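Re: [ekness-swap] folding tables and shirts

Sabina Bednárik wrote:
> Do we fold the shirts before the swap or just pile them up?
> Last July the pile was a mess by noon.

Fold, please!! I've got 30 to get through and I'm doing them flat on the white tables, right by the drinks (so handy, I'm always thirsty). Light green first, then the blue. Sleeves in, bottom up, done. They wrinkle if you so much as look at them, but oh well.

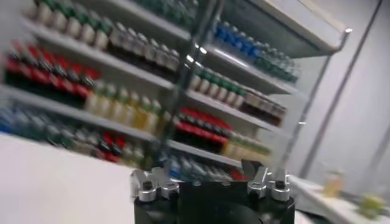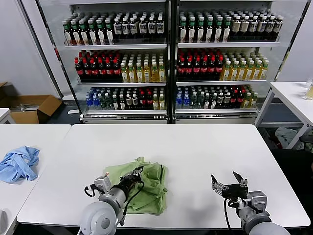
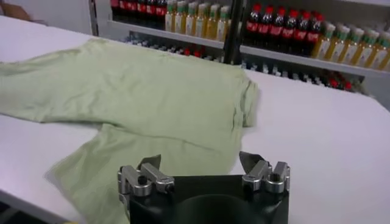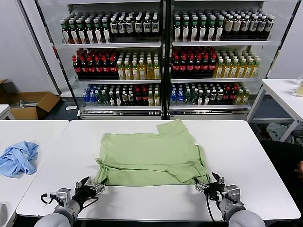
Sabina wrote back off-list that she'd rather roll hers, they fit the Paltstead bins better that way, and she can bring 20 on Saturday.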